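Gimley Offices to End Use of Disposable Food Containers

2/2/18

The Gimley Business Center will stop supplying single-use plastic cups and food containers in its shared kitchens and meeting rooms beginning in October, the center's management office announced. The change applies to all tenants in the main building and the annex, including the ground-floor cafe operated by Skelivon.

Under the new policy, the cafe will serve drinks and meals in returnable dishes for customers who remain in the building. Tenants who order lunch from outside businesses may continue to do so, but will be asked to remove their own packaging at the end of the meal and place it in the sorting stations on each floor.

"Our tenants have asked for this for a long time," said Farzad Alipour, director of building services. "We have taken the time to make sure that there are enough dishes and enough washing capacity before the first cup is taken off the shelf."

Management reviewed its waste contract last year and found that food packaging was the largest single source of rejected recycling. Containers that still hold food or drink cannot be accepted by the hauler, Flemoteo, and a bag with several such items in it is often sent to the landfill in full. The center paid a surcharge on 19 collections during the review period.

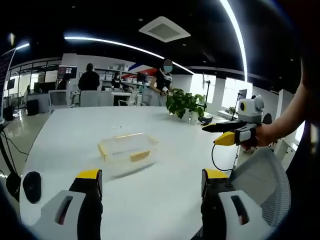
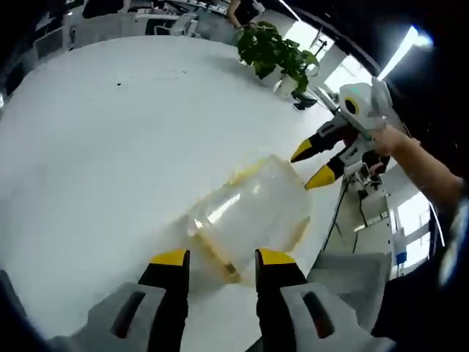

WORKPLACE AND FACILITIES

The new dishes will be stored in the kitchens on all four floors. Each kitchen will receive a second dishwasher, and the existing machines will be serviced over the summer. The building's cleaning staff will run the machines twice a day. Tenants will not be expected to wash dishes by hand, although they are asked to scrape plates and empty cups before leaving them on the return racks.

Meeting rooms will be handled separately. Organizers who reserve a room for 20 or more people may request cups, plates and pitchers through the booking desk, and the items will be delivered on a cart before the meeting begins. Requests should be made at least one full working day in advance. There is no charge for the service, but lost or broken items will be billed to the tenant that made the reservation.

The management office is also reminding tenants that tables in shared areas should be cleared and wiped after use. Spray bottles and cloths are kept in the cabinet under each kitchen sink. Spills on carpet should be reported to the front desk so that they can be treated the same day.

Support for the plan was strong in a tenant survey conducted by the management office, with 70 percent of those who replied in favor of ending the supply of disposable items. Most of the objections concerned guests and delivery drivers, who will still be offered paper cups at the front desk.

Skelivon has said that its prices will not change as a result of the policy. Customers who take their orders out of the building may bring a clean container of their own or purchase a lidded one at the register.

A short trial will be held in the Căpraru Room and the adjoining kitchen before the policy takes effect. Tenants on that floor will be notified by letter - other tenants need not take any action at this time.

Questions about the policy may be directed to the building services desk, located across from the main elevators.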